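Minutes, Jokanance Robotics Club, June meeting
Taken by me, Isla, again

Present: Esmaeil Bakhtiari (chair), Evander Dow, Uriel Villaseñor, Said Benjelloun, me. We started at 5:40 once Said found the good chairs.

1. Last month's minutes
Approved, with one fix. I wrote that Evander was in charge of the spring showcase table, and Evander would like it known that he was in charge of half of it. Noted!

2. Cloth folding project
Most of the meeting went on this, so I'll try to get it all down. We're still on the plaid and the yellow cloth.
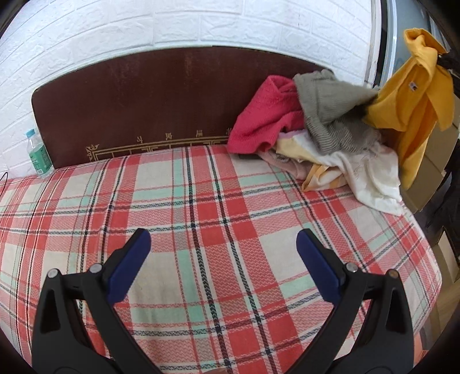
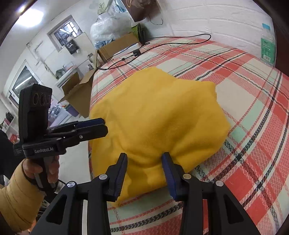 Uriel went first. He's been sorting through the demonstrations and thinks we should throw out any where the person changes their mind halfway through a fold. Esmaeil said people change their minds when they fold laundry in real life too, so why not keep them? This went back and forth for a while (I got a snack). We settled on putting them in their own folder and training once with them and once without. Uriel will do both runs and bring the results next time.

Said asked if we could please agree on which corner comes first. He starts with the far corner, Evander starts with whichever one looks nicest, and I have been starting on the left without really thinking about it. We voted, and far corner first won 3 to 2. I was one of the 2 and I'm being very grown up about it.

Evander wants to try towels. Everyone likes towels, but Esmaeil would prefer we get one thing working before we add another, and we have 17 demonstrations still to label from the last batch. Towels are parked until those are finished. Evander and I will split the labeling – he takes 9 and I take the rest.

3. Competition entry
The Gillies Cup form is nearly done. We need a team name, and the choices are still Tokus and Rotum. Tokus was Said's idea and Rotum was mine, and I would like to point out that Rotum is easier to spell over the phone. No decision. Esmaeil says he'll pick one himself if we can't agree by the next meeting, and I believe him.

The form also asks for a one-page write-up of the project. Uriel has a draft but it runs to two pages, so Said offered to trim it. Uriel looked a little worried about this and asked to see it before it goes in. Agreed.

4. Shared folder
Please, please stop naming files "new" and "new new." From now on it's your initials, then the cloth, then the try number. Esmaeil will rename the old ones, and if you can't find something you saved, ask him before you record it over again.

5. Anything else
Said is away for the next meeting but will send notes on the write-up. Evander asked if we could start earlier, and we're going to try 5:15. Uriel may be late because of his bus.

We wrapped up at 7:05.

To do:
Uriel – both training runs
Evander and me – labeling
Said – trim the write-up, show Uriel
Esmaeil – rename files, send the form
Everyone – far corner first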